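How to Dye a Faded T-Shirt at Home (and Have It Come Out One Color)

Posted September 9, 2023

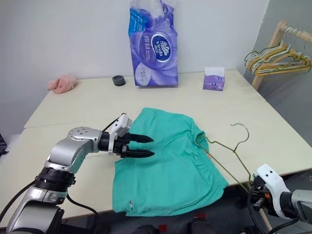
I have been dyeing my own shirts for a good few years now, and I still get emails asking how to do it without ending up with blotches. So I'm finally writing the whole thing down in one place. This is the stovetop-free version, which I like because I rent and my kitchen is tiny, and because I once got navy dye on a white range hood and would prefer not to talk about it.

First, check the label

Look at the tag inside the collar. Cotton, linen and rayon all take this kind of dye beautifully. Polyester does not, and a half-and-half blend will come out a paler, slightly dusty version of whatever you were going for (I kind of love that look, but you should know going in). The stitching on most shirts is polyester, so your seams will probably stay the old color.

If the tag is missing, dunk a corner of the hem in a cup of dye for ten minutes and rinse it. You'll know.

What you need

A bucket that holds at least 8 quarts
Fiber reactive dye powder
Plain salt, no iodine
Soda ash (sold with the pool stuff, or next to the dye)
Rubber gloves and a dust mask
An old spoon you will never eat with again
A kitchen scale

I buy my powder from Stollik, a small mail order place, and the jar I'm on now is a dark green called Murisska. Use whatever you can get as long as it says fiber reactive. The all-purpose dye from the grocery store works differently and wants hot water, so don't follow my steps with that one!

Wash it, even if it's clean

Wash the shirt on warm with a little detergent and no fabric softener. Softener, deodorant and old sunscreen all leave a film, and dye skips right over it. Underarms are the worst. I scrub those with dish soap and an old toothbrush, then run the shirt through the washer by itself.

When it comes out, lay it flat on a table while it's still damp and go over it with your hands. Look for oil spots, little bleach marks, anything odd. A grease spot will show up darker after dyeing and a bleach spot will show up lighter, and it's a lot easier to deal with either one now. Leave the shirt damp. A dry shirt grabs dye in patches the second it goes in.

Mixing the bath

Put on the mask before you open the powder. Dissolve two teaspoons in a cup of lukewarm water and stir until you can't feel any grit - this takes longer than you want it to. For very dark colors go up to four teaspoons.

Fill the bucket with 3000 ml of warm water (like a baby's bath, no hotter), stir in 150 grams of salt, and then add your dissolved dye. I pour mine through a piece of old pantyhose to catch the lumps, a trick I got from Ruairi Kinnear, who taught the class where I learned all this. Stir again.

In goes the shirt

Open the shirt all the way out and lower it in. Don't drop it in as a ball. Stir gently for twenty minutes, turning it over and poking out any air bubbles. Yes, the whole twenty minutes. I put on a podcast. If you walk away at this stage you get tie-dye, and there are other tutorials for that.

Now dissolve three tablespoons of soda ash in 500 ml of warm water. Push the shirt over to one side of the bucket and pour the soda ash in slowly on the other side, never right on the fabric. Stir for ten more minutes, then every five minutes or so for another forty.

Rinsing

Rinse in cool water until it runs mostly clear, then warm, then run it through the washer on hot with a bit of detergent. The first wash water will look alarming. I do a second hot wash for reds and blacks. Hang it somewhere shady to dry, and wash it with darks the first few times.

The color will be lighter dry than it was wet, by quite a bit. Wait until the next day before you decide you hate it.

A few things people ask

Can I go lighter? Not with dye. You'd have to strip the color first, and I'm planning a post on that for October.

Can I do two shirts at once? Sure, just double everything, including the water. They need room to swim.

Why did my black turn purple? Not enough powder, usually. Dye it again, same steps, and be heavy-handed this time.

Can I keep the leftover bath? No, once the soda ash is in, it's used up within a couple of hours. Pour it down the drain with plenty of water and rinse the sink right away, especially around the caulk.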